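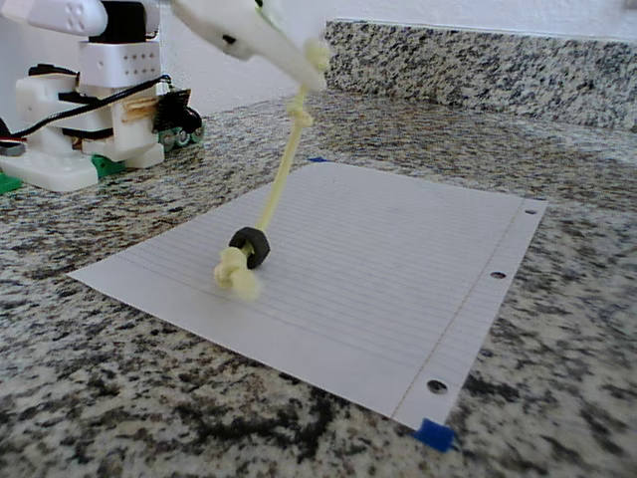

Grirnon Community Boards > Home and Garden > Blinds, curtains, windows

Replacing the pull cord on an old roller blind, how hard can it be

saronayele
Joined June

The cord on our kitchen blind gave up last night, halfway down, so the neighbours now get a half-height view of me doing the dishes. The shop in Plakordale quoted me $230 for a new blind. The cord itself is $5. I feel there is some middle ground here that I could occupy with a screwdriver. Has anyone rethreaded one? Which knot do you use at the bottom?

limaleck_lou

Figure eight. Pull it tight, trim the tail, go and have a cuppa.

Osei

Figure eight is fine on braided polyester. On cotton it'll work its way loose by Christmas. I use a double overhand and melt the end, but don't try melting cotton unless you're also in the market for a new kitchen.

limaleck_lou

Mine's cotton and has been up since we moved in. The kids swing off it.

Osei

Then you've got a bigger problem than knots. If there are kids in the house it should be on a cleat, well up the wall, no loops. Or go cordless.

saronayele

No kids, one cat. The cat is the prime suspect.

Aishwarya Nambiar

Before you pull the old cord out, tape the new one to the end of it and draw it through. I didn't, and spent a whole Sunday-roast's worth of time poking at a hole with a bent coat hanger while my mother-in-law offered commentary.

grumpy_in_grirnon

Or pay the $230 and get your evening back. Everyone on here will drive across town for a $5 bit of string.

limaleck_lou

It's a hobby, mate. Some people have boats.

saronayele

Update: taped it, pulled it, the tape let go in the middle. Coat hanger it is.

Aishwarya Nambiar

Welcome to the club. Flatten the hook first.

saronayele

Got it! Double overhand, in the end. Colour's a bit off from the old one but it goes up and down, and the cat has been spoken to.

Osei

Good choice.

limaleck_lou

Figure eight would've been quicker.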